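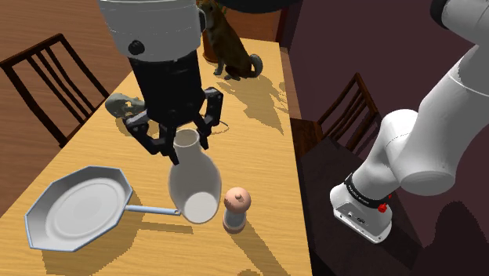 Dining table in light, honey-yellow wood, with a white ceramic vase.

Rornby Table Oil, Clear Satin

Rornby Table Oil is a one-part oil and wax finish for indoor wooden furniture. It is made for surfaces that get eaten on, leaned on and wiped down every day: dining tables, kitchen islands, desks and sideboards. It goes on by hand with a pad or a lint-free cloth and dries to a low satin sheen. It can be used on new bare wood or to renew a table that was oiled before.

Sizes

The oil comes in two sizes. The 125 ml can is meant for touch-ups and for trying the finish on a sample board. The 700 ml can is enough for two coats on most family dining tables, top and underside, with some left over for the yearly refresh. One coat from the large can covers 54 square feet of sanded hardwood. Pine and other softwoods soak up more, especially on the first coat and on end grain.

Color

Clear Satin has no pigment in it, but it will still change the look of bare wood. Pale woods turn warmer and a shade darker, close to how they look when you wipe them with a damp sponge. If you want to keep a pale wood as pale as possible, look at Ulport Table Oil, Natural, which has a small amount of white pigment to offset the yellowing. Walnut and cherry look better with Clear Satin. Ulport leaves a gray haze in dark grain and we don't recommend it there.

Try the finish on the underside of the table first and let it dry overnight before you decide.

Preparing the surface

Bare wood should be sanded to 150 grit, with the grain. Going finer than 180 closes the surface and the oil won't soak in properly. Vacuum the dust, then wipe with a dry cloth. Tack cloths can leave a residue and are best avoided.

If the table has been varnished or lacquered, all of the old finish has to come off. A quick way to check is to put a drop of water on the surface. If it sits there as a bead for ten minutes and leaves no mark, there is probably a film finish on the table. Factory finishes are often very thin but they will stop the oil all the same. On veneered tops, go easy with the sander near the edges.

A table that was oiled before only needs a wash with Skirkia Wood Soap, a day to dry, and a light pass with a maroon pad.

Applying the oil

Stir the can well, down to the bottom. The wax settles and shaking won't bring it all back up.

Work at room temperature with a window open. Pour a small amount onto the wood and spread it with a Ghanem applicator pad, first across the grain and then along it. Do one board or one section at a time. Leave it for 15 minutes, adding a little more where dull spots show up. Then wipe off everything that is still on the surface with a clean cloth. This is the step people tend to skimp on. Oil left standing will dry sticky and has to be removed with mineral spirits and a pad.

Let the first coat dry for at least 12 hours. If the grain feels rough, rub it down lightly with a white pad. Put on the second coat the same way, only thinner. A third coat is worth doing on end grain and along the edge where people sit, and makes no real difference anywhere else.

Plan on 40 minutes of work per coat for a table that seats six.

Drying and curing

The table can be used carefully after 24 hours. Keep water, hot dishes and tablecloths off it for the first week. Full hardness takes two weeks, or longer in a cold or humid room. Vases, lamps and bowls should stay off until then as well – an unglazed foot ring can mark the soft finish, and the mark will show when the light is low. Felt dots take care of this afterward.

Everyday care

Wipe up spills when you see them. Red wine, coffee and vinegar can be left for a few minutes without harm, but not through dinner. For regular cleaning use a wrung-out cloth with a little wood soap. Do not use window cleaner, scouring powder or any of the microfiber "magic" sponges, all of which will cut the sheen.

White rings from hot mugs usually come out with a dab of oil and a white pad. Rub along the grain, wait ten minutes and wipe dry. Black rings are caused by iron and water reacting with the wood and need to be sanded out.

Refresh the whole top once a year, or when water stops beading. June is a good time for it if you can eat outside for a couple of days.

Safety

Rags and pads soaked with oil can heat up and catch fire on their own. Soak used rags in water right after use and lay them flat outdoors to dry, or keep them under water in a metal can with a lid until you can get rid of them. Do not leave them in a pile or put them in the trash. Keep the oil away from children and pets. Wear gloves, and a dust mask when sanding.

Storage

Wipe the rim before closing the lid. An opened can keeps for a year. If a skin forms, cut it out and strain what is left through a paper filter. Do not let the can freeze.

What's in the box

One can of Rornby Table Oil in the size ordered and a printed instruction sheet. The 700 ml size also comes with one white pad. Applicator pads and cloths are sold separately.

Shipping

The oil ships by ground only and can't be sent to a PO box. Unopened cans can be returned. We can't take back cans with a broken seal, so order the small size if you aren't sure of the color.

Print this page
E-mail this page to a friend

Related items
Ulport Table Oil, Natural
Skirkia Wood Soap
Ghanem Applicator Pads
Maroon and White Rubbing Pads
Lint-Free Cotton Cloths
Felt Dots, Self-Adhesive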